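Home | Big Machines | Small Machines | Money Stuff | Ask Us | Grown-ups' Corner

How to Buy a Robot (When You Are Not Made of Money)
by Irén Csonka

Suppose your school wants a robot. One with an arm, that can pick things up and put them down somewhere better. Everyone votes yes. Everyone always votes yes. Then somebody has to find out what it costs, and the room gets quieter.

I have helped a few schools and one small museum shop for robots, and the first surprise is always the same. The robot is only part of the bill.

Think of getting a dog. The dog has a price. But the dog also needs a bed, a bowl, a leash, food every single day, and a new sofa once it has finished with the old one. A robot won't eat your sofa, but it does have its own shopping list, and grown-ups who should know better forget to write it down.

Start with the job

Before you look at any robots, finish this sentence: "We need a robot that can..."

If your sentence ends with "be cool," go back and try again. A good ending would be "put small blocks into a tray with slots." Now you know things! You know the robot has to hold something small. You know it has to be careful. You also know it doesn't need to lift a piano, so you can stop looking at the ones that lift pianos, no matter how handsome they are.

At Umgate School, the students wrote their sentence in March and then spent 5 weeks arguing about it. I thought this was too long. Then I watched their teachers choose a coffee machine, and I took it back.

The hand costs extra

The part of a robot arm that grabs things is called a gripper. You might think a robot arm comes with one, the way your arm came with a hand. Often it doesn't. The seller has a page of grippers, and you pick one, and the total goes up.

Two long fingers are good for small things. Suction cups are good for flat, smooth things and hopeless with socks. Soft, squishy fingers are kind to tomatoes. If you want blocks and tomatoes and socks, you may need three grippers, or a robot club that can calm down about socks.

Fingers wear out, too. They rub and bump all day long, so put spare ones on your list, and something to cover them with if you don't want them scratched.

Everything around the robot

A robot needs a table that doesn't wobble. It needs power and a computer to tell it what to do. It needs things to practice on, like blocks and trays, and those things get lost under furniture at a speed science can't explain. It needs floor space. And it needs people, who want chairs and water and would like to sit down sometimes. 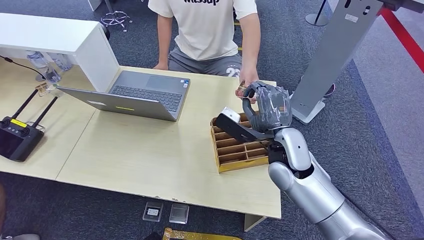
People are the part of the plan that gets left out most. Somebody has to set out the pieces, hand things over, watch what happens, and set everything out again. If that's a paid job, it goes in the budget. If it's your robot club, write down the hours anyway. Hours are real, even when they're free.

Make a Someday Pile

The Trilow Library wanted a robot too, and saved in a way I liked. They split their money into 80 little shares and gave every share a job. Most went to the arm. A good chunk went to the gripper and the table. Then 9 shares went into a jar marked "Oops," for things that break, and nobody was allowed to touch it for pizza.

The jar was opened for a cable. It was a very boring cable. Without it the robot was a coat rack.

Ask rude questions

Well, polite rude questions. Who fixes it? How long does that take? Do we pay again next year for the software? Can we borrow one first? A good seller will answer all of these. A bad one will show you a video of the robot dancing.

Reader comments

Halász: We made an Oops jar for our hamster. It is already empty.

Cukix: what if I want the piano one

Irén Csonka: Then your sentence had better have a piano in it, Cukix.

Umgate Mom: It was a very good coffee machine in the end.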